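Keeping up with election mail at home

I vote by mail in every primary, and for years my kitchen counter disappeared under flyers from January on. One spring I found my ballot under a pizza coupon with 3 days to spare. Never again!

My fix is dull but it works. Everything official (ballot, voter card, the notice about a moved polling place) goes in one basket the minute it comes through the door. Everything glossy with a candidate's face on it goes in a second pile, and I read that with coffee when I'm in the mood.
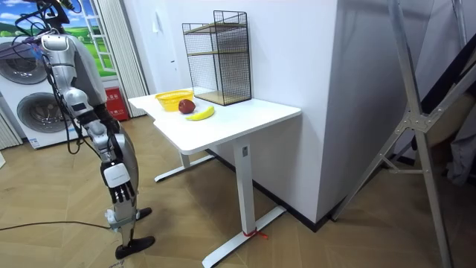
Desk with a yellow basket, some fruit and a wire-mesh shelf unit.

Write the return deadline on the outside of the envelope in fat marker. Then put it on the calendar a week early – mail is slow, and I'm slower. My neighbor Kenneth Moncrieff tapes his to the coffee maker, and I've never known him to miss a school board race.

Sign with the same pen and the same scrawl you used when you registered. Mine has gotten lazier over the years, so I practice once on scrap paper. And keep the ballot well away from anything with a lid that leaks (ask me about the soy sauce).

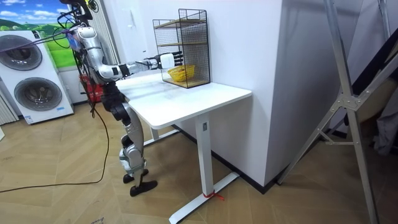
Basket on the bottom level of the rack.

Flyers on plain paper get a second life as grocery lists. The stiff shiny ones make decent drawer dividers if you fold them in thirds, and they're great under paint cans too. Yard signs I keep for kneeling on when I weed. Just wait until the votes are in before you pull them up!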